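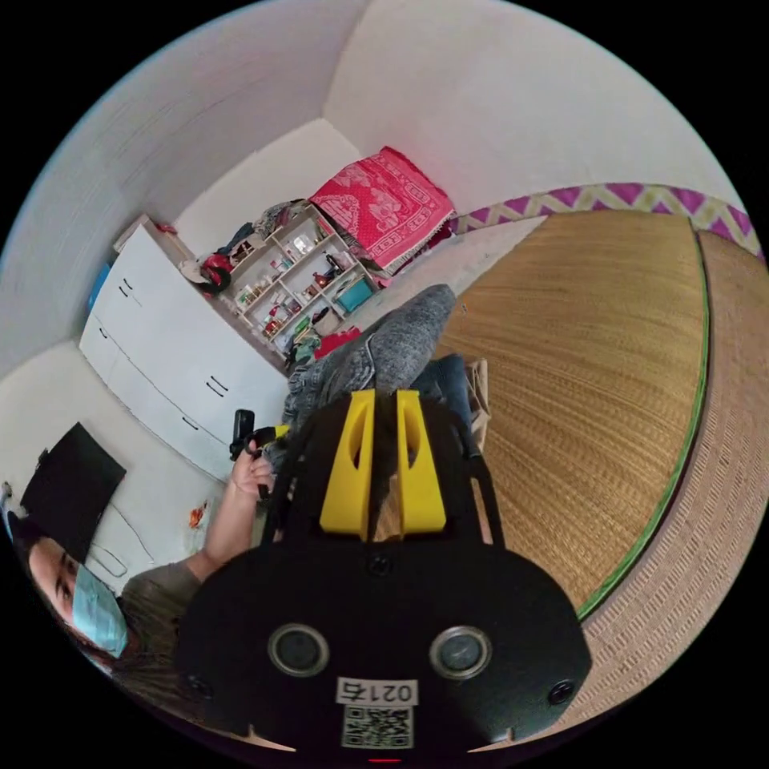 Folding Jeans on the Bed: A Talk with the Founder of Rullgate

Search this site... Go

26 Aug 2024

I have folded jeans badly my whole life. In half, in half again, shoved in a drawer, and then every morning I pull out three pairs to find the one I want. So when I heard that the woman who started Rullgate, a little home-tidying school in Atmont, teaches a whole class on pants, I signed up for it and then asked if she'd sit down with me afterward. She said yes! We talked for most of an afternoon, and I went home and emptied my closet.

The class costs $5 and runs in the evening. It started in January with shirts and sheets on the schedule too, but pants took over. "I thought people would want fitted sheets," she told me. "Everyone says they want help with fitted sheets. Then I'd show one pair of jeans at the end, and that was what they'd email me about." By the time we spoke, 593 people had taken it.

My first question was about the bed. Most folding lessons I've watched happen on a nice high table, and she loves a bed for this. "A bed is where the laundry lands anyway," she said. "You have room to lay the legs all the way out, and you can put the finished stack at the far end and forget about it. I don't want people to buy a table to fold pants on."

She's just as keen on a firm surface, though, and on a soft mattress she likes a woven sleeping mat spread out over the top. She grew up with them in summer and never stopped using them. "Denim is heavy. On a fluffy comforter it sinks and you end up folding the comforter along with it. On a mat it stays where you put it, and the mat gives a little crunch when you press down, which I enjoy." I asked if the weave ever snags. She said she's had trouble with rivets on a very old mat with a loose edge, and that a fabric border takes care of most of it.

Then we got to the fold itself, and she lit up. She starts every pair the same way: lay it flat, one leg over the other, back pockets facing out, and pull the crotch point in so the edge is straight. "That little triangle is the whole problem," she said. "People fold around it and wonder why the stack leans. Tuck it in first." After that she brings the hems up to just short of the waistband, smooths once with her forearm, and folds again until she has a rectangle.

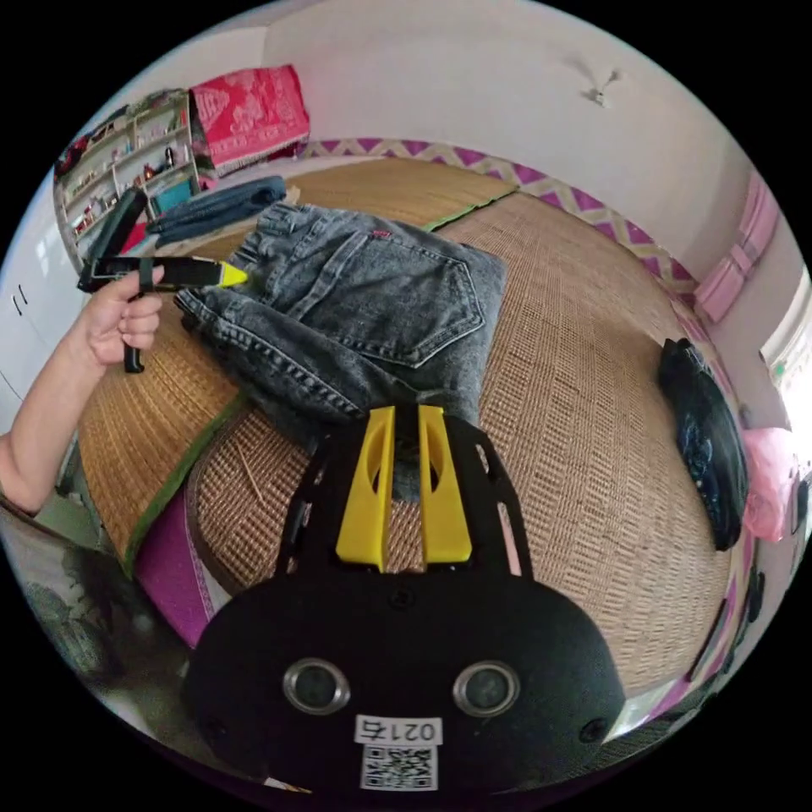 Washed gray denim, folded to a rectangle with the back pocket showing.

I wanted to know why the pocket goes on top. I had always folded mine with the fly out, for no reason at all. "The back pocket is the name tag," she said. "You know your jeans by the stitching back there, or by the fade, way faster than you know them by the front. If the pocket is up, you can pick your pair with the drawer open an inch." I have tried this at home now and it's so much better. I own four dark pairs that I honestly could not tell apart before.

She has strong feelings about the waistband, too. It's the thickest part of any pair of pants, and if every waistband sits on the same side, the stack slides. Her fix is to turn every other pair around. "Waist, fold, waist, fold," she said, patting the air. "It takes no extra time. You just spin it as you set it down."

Not everything she tried worked out. For a while she taught a system from a shop called Nzioka, with cardboard dividers cut for each drawer, and she still has a box of the dividers in her hallway. "Very pretty, and I never want to see them again," she said. "They only work if all your pants are the same thickness. Mine aren't. My winter ones would push the dividers over and I'd be mad at a piece of cardboard before breakfast." She also went through a rolling phase. She rolls for suitcases and gym bags and leaves it there.
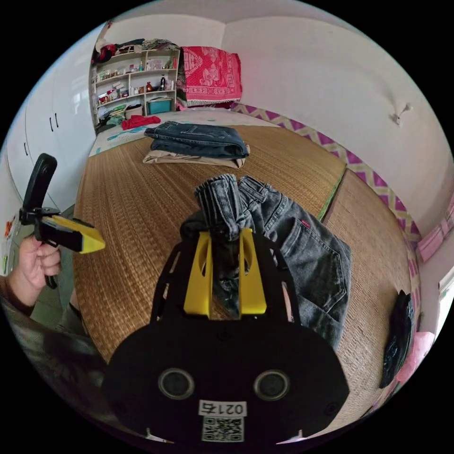

Stacking order came up next, and this is the part of the class I took the most notes on. Her rule is that colors go together only after weights do, so the soft, thin pants don't end up squashed out of shape under something stiff. I pushed back a bit, as I like the look of mixed stacks, like dark blue jeans resting on folded beige trousers, with the beige peeking out at both sides. She laughed and said that one was fine. "If the edges tell you what's in there, it's a good stack. I'm not going to come to your house and check." What she does care about is height. Once a pile gets tall enough that you lift half of it to reach a pair, she says, start a second one.

We also talked about the pair you abandon halfway, the one that's still bunched up when the phone rings. I figured she'd tell me to finish it. Her answer was to shake it out and start from flat, every time. "You can't rescue a half fold. The creases are already in there and they'll pull it crooked. Five seconds of shaking and you've got a clean start." I've been doing that with towels as well, and I think she's right.

The last thing I asked was what comes after pants. She's working on a class called Indar, a name she picked for the sound of it, and it will cover the stuff that never has a home: belts, scarves, the bag of bags. She wants to teach that one on a bed too, with everything dumped out in the middle. "People get nervous when they see the pile," she said, "and I'm standing there thinking, oh good, a big one."

I'm already on the list for it. In the meantime my jeans drawer closes all the way, pockets up, and I opened it twice tonight just to look.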